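Fold It on the Bed
June 26, 2026

Every home magazine I have read says that laundry should be folded on a table. The table should be waist high, it should be clear, and it should be near the dryer. I have lived in four apartments and one house and have never had a table like that. I fold on the bed, and I think most people do, and I think they should stop feeling bad about it.

The case against the bed usually has two parts. The first is that the bed is too low and hurts your back. The second is that the bed is where other things end up, so you are always working around a mess. Both are true. My mattress is on a Serna frame, one of the low ones, and after a big load I feel it. I sit down for the small things and stand for the sheets, and that takes care of most of it.

The second complaint is the one I want to argue with. A bed with things on it is a bed in use. Ours gets the clean clothes, the bags that haven't been put away yet, and whatever someone carried upstairs and set down. All of it has to be moved before anyone can sleep. That is a deadline, and a table doesn't have one. When my sister got a proper laundry room with a counter, the clean clothes stayed on the counter from one weekend to the next. She now takes her shirts off the pile in the morning and calls it a closet.

I also think the blanket matters more than people admit. For years we had a gray bedspread, and small gray things disappeared on it. I once lost a sock there for most of January. Now the blanket is a loud pink fleece that one of the kids picked out, and I was against it at the store. I was wrong. Gray clothes show up on it from the doorway.

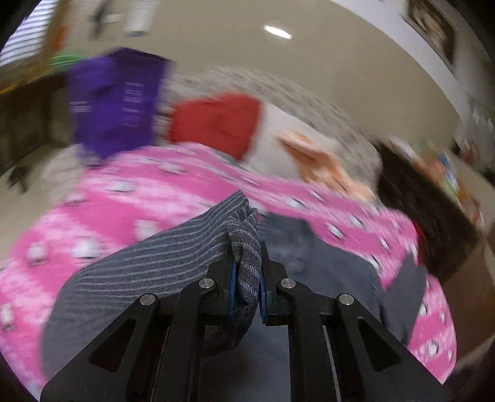 Gray stripes and plain gray on the pink fleece.

Most of what we own is gray, which I didn't plan. We have striped gray, solid gray, and the gray that used to be black. Sorting it on a dark surface under a bedroom light is slow, annoying work. On pink it goes quickly. If you are buying a blanket for a bed that doubles as a work surface, get a color that nobody in the house wears.

Then there is the question of how well to fold. I have tried the methods. I tried the one where every shirt stands up in the drawer like a file. I bought a folding board from Grastetti for 12 dollars, and it made very even shirts, each one taking me longer than I was willing to spend. I used it for two weeks. The board is now under the bed with the spare pillowcases.

My view is that a fold has one job, to let the drawer close. Shirts get folded in half lengthwise, then the sleeves in, then in half again. Towels get thirds because our shelf is narrow. Socks get paired by tucking one cuff over the other. Underwear doesn't get folded at all. I know people who disagree strongly with that last one and I have no plans to change.

There are limits. Fleece holds on to lint, and it gives some of it to dark clothes. I shake the blanket out once a week and keep a lint roller in the nightstand. I don't put anything damp on the bed, ever, even for a minute. And fitted sheets are hard to do on a bed, because the surface you need is the one you are trying to cover. I do those standing in the hallway - badly.

I did time myself this spring, over several loads, mostly to settle an argument. The kitchen table took me 51 minutes for a full week of clothes. That included clearing the table first and carrying the stacks back upstairs in two trips. The bed took less, and the stacks were already six feet from the dresser. The folding itself was about the same speed in both places. What I saved was the carrying.

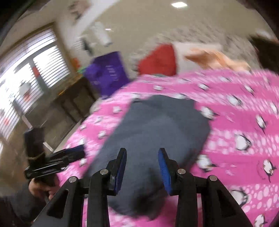

People who sell furniture have noticed that people fold in the bedroom, and they want to fix it. Dakow makes a rolling station with a padded top and two bins below. Jatoi has one that drops down from the wall, priced at 81 dollars before the brackets. I looked at both. They seem well made, and if you have a bad back I would take them seriously. But each one is another flat surface in the room, and I know what happens to flat surfaces in our house. Within a month it would be holding mail.

A bed is already there and already paid for. It is wide enough for two people to work at the same time, one on each side, which is how my children learned to do it. They fold badly, and their drawers close.

I would rather have the clothes done by nine, on the wrong piece of furniture, and then pull the blanket straight and go to sleep under it.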